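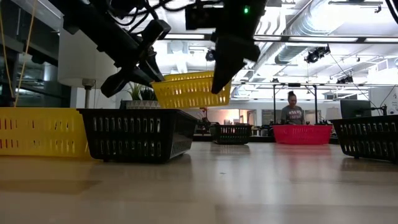 The shelf under the stairs is 200 cm wide, and for two years it held whatever container was nearest when something needed putting away. Shoe boxes, a biscuit tin, a bag of bags. I finally sat down in July and worked out a system based on slotted plastic baskets, and since a couple of people have asked, these are my notes.

Colour first. I settled on yellow, black and red. Yellow is for things used every week: batteries, tape, the good scissors. Black is for spares and anything electrical. Red is for items that belong to someone else and need to go back. The red one should stay shallow so it fills up early and becomes a nuisance.

Sizing is where most of my mistakes were. A basket that flares outward toward the rim will nest inside its own kind when empty, but it wastes space on the shelf, as the width at the top sets the spacing and the width at the bottom sets the capacity. Straight walls pack tighter side by side. They nest badly or not at all, so the empties take up as much room as the full ones. If you plan to keep all your baskets in use, buy straight. If you rotate them, buy flared.

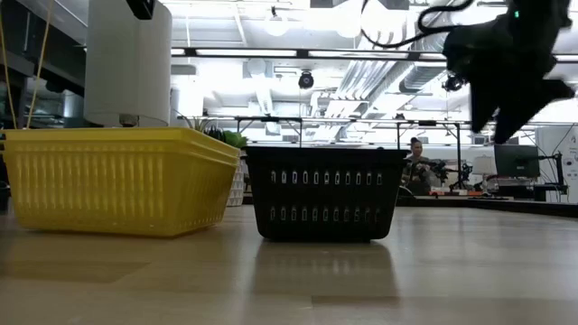

Page last changed: July, 9:40 pm

Slots matter more than I expected. Narrow vertical slots let pens, cable ties and hex keys poke through and catch on the neighbouring basket. Short cutouts with rounded corners are better for small items, although a AAA battery will still find its way out of some of them. I line the worst offenders with a piece of cereal box cut to fit. It looks cheap and works well.

Volume can be checked at home. Line the basket with a bin bag, fill it with dry rice to the rim, then tip the rice into a measuring jug. My small straight one came to 1,891 mL and the medium flared one to 3,275 mL. The shop label on the medium (Tedell, from the hardware place in Grumuvbridge) was more generous than that -- I assume they measured to a heap.

Other points, in no order:

Check the rim. A rolled lip is easier on the fingers when the basket is heavy. A thin slotted rim is fine for light loads.

Look for moulding marks and small holes in the flat panels. They do no harm, but grit collects in them. An old toothbrush gets it out.

Glossy plastic shows dust within a day or so, black worst of all. Matte would be my pick next time if Amrani still makes them.

Label the short end. On a deep shelf the short end is the only part facing you.
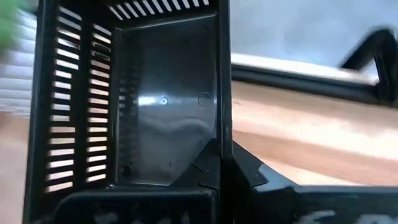
Nithin Ramasamy: I'd argue with the flared versus straight rule. I have around 50 straight-sided ones in the garage at Bivdale and the empties stack fine if you turn every second one upside down. You lose a bit of height but they don't jam together the way nested ones do. Agree on labelling the short end. Also try masking tape for the first month, before you commit to proper labels. I moved nearly everything at least once.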